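Vasylyna Tymoshchuk was still grinning when we caught up with her after the open day at Hawthorne. The doors opened at ten, and 23 visitors had signed in before the coffee was ready!

"I thought people would look for a minute and move on," she says. "One family from Metinthorpe stayed all morning – the kids kept asking if they could choose the next block."

Zeeshan Tanoli ran the bin picking table with her. He loves the bit where visitors guess which block the arm will go for. "Everybody picks the one in the middle," he says. "Then they see one tucked up against the side and go quiet, and that's when the good questions start."

The team has been on this since December, and the bin has had a hard life. "Look at the scratches on that slope," Tanoli laughs. "I'm weirdly proud of them."

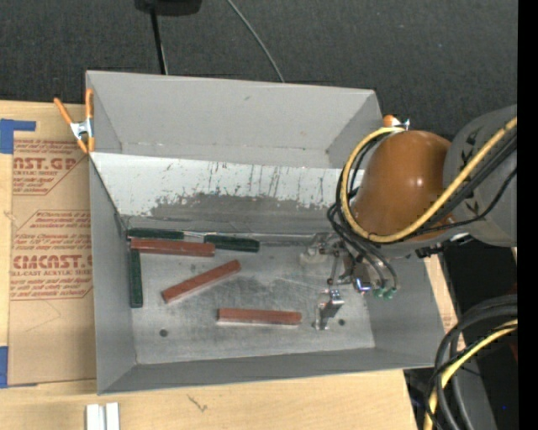

Culside Robotics Club | Open Day 30/09/2026

Three green blocks and three reddish-brown ones make a pretty small pile, but Tymoshchuk likes it that way. "You can follow every one of them. With a big heap you lose track, and so do I."

What's next? She wants to try mixed shapes, and Tanoli wants a longer table. Both want to do the whole day again – "with more chairs," she adds.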